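From the bench: gripper trials, February

Quick one this month, everybody is busy moving cables.

We've been running the two finger sets against each other, the stock Setlow parallel pair and the Aris pads that Ruwan Mondal talked us into. Same arm, same controller, same pile of building blocks. Full numbers in the next issue, first impressions now.

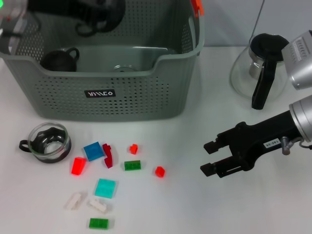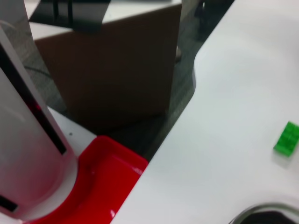
Blocks on the white table, seen from the head camera first and then the wrist camera.

Stock fingers: fine on anything standing up. Less fine on blocks lying flat, they tend to skid a little before the grip closes. We did 300 picks with each set. Setlow dropped 18, Aris dropped 11. Closer than Ruwan expected (he had money on it, sort of).

Translucent pieces are still the headache. Head camera loses the white ones against the tabletop, clear glass is worse. Kwaku Dankwa turned the exposure down and that helped with the whites, then the dark pieces went mushy. Back to auto for now. The wrist view is much better up close but smears when the arm is moving, so we wait for it to settle befor taking a reading. Costs about 2 seconds a pick. Annoying, livable.

Controller notes. The Jaber firmware update went on midway through the month and the close command is smoother, no more double clamp. If you are still on the old build please update before you compare anything with our results, the force values don't line up. Settings file is in the shared folder under Niralwood, take the newer one, the older one has the wrist offset wrong and I haven't got round to deleting it.

Next up: cups and handles. Loop handles are going to be a pain for parallel fingers, everyone agrees on that, so Kwaku wants to try a slower approach from the side instead of from above. Also want a proper test of the Aris pads after wear, they seem to pick up dust and get slippery. Wipe them down between runs if your using them.

Anyone with spare pads or a longer camera cable, talk to Ruwan. Bench sign-up sheet for next round closes 1 March 2022. Put your name AND which finger set you need.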